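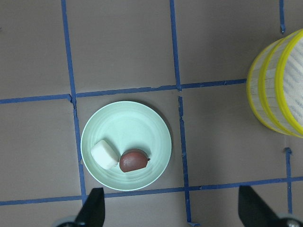 L. Rezende, newsletter editor
2026-05-06

The Roden Street swap shelf is back, and I couldn't be happier! If you missed it last year, it's the long shelf just inside the Grevthorpe library where you can leave kitchen things you no longer use and pick up something you'll love. Bowls, strainers, baking pans, that fondue set from your aunt – bring them all.

We had 50 items on the first morning alone, and most had found new homes by lunch. I came away with a bread tin and a very good potato masher (I've used it twice already).

A few small things to know. Please wash everything first, and keep it to 5 items per visit so there's room for everyone. Knives and anything with a plug go to the front desk. Cookbooks are welcome too, and the Morham branch is sending over 2 boxes of theirs.

The shelf stays up through the end of July, during regular library hours. Come early if you're hoping for a pie dish – they go fast!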